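Sedska 400 Canister Vacuum

Last updated 8/3/21

The Sedska 400 replaces the old Idar in our range. We were not in a hurry to stock it. The maker's leaflet calls it whisper quiet, and we've yet to meet a vacuum that whispers. On its top setting you will have to turn the television up. On the lower one you can hold a conversation in the same room, if neither of you mumbles.

What you get is a bagged canister on three wheels, a hose, a two-piece metal wand, a floor head with a foot switch for carpet and bare floors, a crevice tool and a round brush. There's also a "pet head", sold separately under the name Pan. We borrowed one for the shop dog's blanket and went back to the ordinary floor head after ten minutes. Buy it if you like. We keep two on the shelf and they have been there since October.

The filter is where the claims get thick. The leaflet says it is washable for the life of the machine. Whose life, and how many washes, it doesn't say. We'd treat it as a part that wears out. Rinse it under the cold tap, leave it a full day to dry and replace it when it stays grey. Putting it back damp will give you a smell that takes weeks to shift, and the warranty won't cover it.

Bags are the Bravesen type, same as the Idar, so don't throw out your spares. The bag light comes on early. Ours lit up with the bag a bit over half full, and stopped bothering us once we'd cleared a sock from the hose, so check there first.

The cord is long enough for most living rooms but the rewind is fierce — hold the plug as it goes in. Spare cord reels are part number 683 and we can usually have one in within the week.

As for "anti-scratch" wheels: they're rubber, and rubber picks up grit like anything else. Wipe them before you go over a light-coloured floor or a painted surface. Pale finishes show every faint line, and no wheel is going to fix that for you.

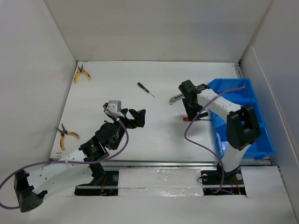 Thaddäus Plattner wrote to us that we'd been too hard on the filter. He has washed his every month without any trouble, he says, but he agrees about the rewind and would add that the hose clip is flimsy and ought to be metal at this price. We had another look at the clip and he has a point. It's grey plastic, it flexes when you lift the canister by the hose, and the maker doesn't list it as a spare. Lift it by the handle.

Returns are accepted on unopened machines only. Opened ones go through the maker's warranty, and you will need your receipt and the colour code from the sticker underneath.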